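Fasteners, Pilot Holes and Finishing for Sheet Panels
Workshop notes, Gillen Home Workshop pages

Sheet panels fail at the edges. The middle of a panel carries very little load in ordinary household use, whether it is a shed lining, the back of a cupboard or a cover over a service recess. The notes below apply to aluminium and steel sheet up to 2 mm thick and to plastic sheet up to 6 mm. Timber panels are covered separately on the Verkik bench page.

Marking out

Mark the fixing line first, then the fixings. A fixing line parallel to the panel edge should be set back at least twice the diameter of the fastener, and three times for acrylic. Use a marking gauge on metal and a fine wax pencil on plastic. Do not scribe acrylic unless the scribed line is going to be cut away, as it will crack along the mark under load.

Set the two end fixings before any others. Divide the remaining distance with dividers or a storey stick. Measuring each hole from the previous one accumulates error, and on a long edge the last hole can finish several millimetres out. If a tape is the only tool available, measure every position from the same end.

For thin sheet on a solid frame, 200 mm centres are adequate indoors. Close up to half that where the panel is exposed to wind or where it drums when tapped.

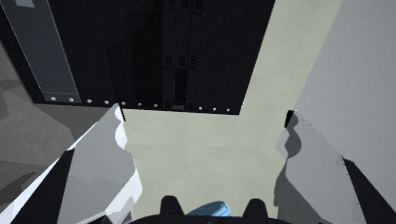
Dark panel with a row of ten evenly spaced white dots along its bottom edge (rendered view).

Unequal spacing shows most on a dark panel with light fixings. Where the fixings are to be left visible, allow time for the layout and check it by eye from the far side of the room before drilling. Masking tape laid along the fixing line takes pencil well and can be moved.

Drilling

Centre punch all metal. A light blow to locate the punch followed by a heavier one gives a cleaner start than a single hard strike. Back the sheet with scrap softwood and clamp both together. Unclamped thin sheet will climb the bit on breakthrough and spin, and gloves make this worse.

Clearance holes should exceed the screw diameter by 0.5 mm in metal. Plastic moves considerably more with temperature and needs 1.5 to 2 mm, with a washer to cover the gap. A west-facing polycarbonate panel fitted tight on a cold morning in September will be bowed by the middle of summer.

For acrylic, use a bit with the cutting lips dressed flat. A standard bit bites and pulls through, taking a chip out of the back face. Run it slowly and lift often to clear the swarf. If the swarf melts onto the flutes the speed is too high.

Deburr both sides. A countersink bit turned by hand is sufficient; under power it removes too much from thin sheet and leaves a knife edge around the hole.

Choosing the fastener

Pan head screws with a flat washer suit most removable panels. Countersunk heads should not be used in sheet thinner than the depth of the head, as the screw bottoms out in the frame before the sheet is clamped. Blind rivets are acceptable where the panel will never come off. Grip range is printed on the packet and should be matched to the combined thickness of the sheet and frame.

Avoid stainless screws directly in aluminium outdoors, particularly near the coast. Where there is no alternative, isolate each one with a nylon washer and a smear of zinc chromate or lanolin paste. Galvanised screws in treated pine frames should be class 3 or better.

Coloured screw caps are sold in two patterns, snap-on and push-in. Snap-on caps need their own base washer fitted at the time of driving and cannot be added later. Endang Chong, who maintains the parts list for these pages, stocks only the snap-on pattern after losing too many of the other sort to the vacuum cleaner.

Fitting

Start every screw before tightening any. Tighten from the centre of each edge outwards. Set the driver clutch low, at 4 on most domestic drills, and finish by hand. A dimple around the washer indicates overtightening; back the screw off a quarter turn.

Foam tape between sheet and frame stops drumming. Closed-cell tape is required anywhere damp, including laundries. Butt the tape at corners without overlapping it, otherwise the panel will stand proud at that point and the nearest screws will loosen first.

Finishing dark surfaces

Matte black paint shows handling marks more readily than any other finish. Handle the panel by the edges in clean cotton gloves once coated. Two thin coats over etch primer give a more even sheen than one heavy coat, and the direction of spray should be the same for both. Do not spot-repair a scratch in the middle of a matte panel. Rub back and recoat the whole face.

Clean with water and a drop of dishwashing liquid on a microfibre cloth. Spray polishes leave a patchy gloss that is difficult to remove. Methylated spirits will mark acrylic, and acetone will destroy it.

Corrections

The earlier version of this page gave the setback for acrylic as twice the screw diameter. Mwajuma Muli wrote in with a cracked splashback to show otherwise, and the figure has been changed to three. The rivet table, sheet 2746, is being retyped and will return to the Clarska downloads list when it has been checked.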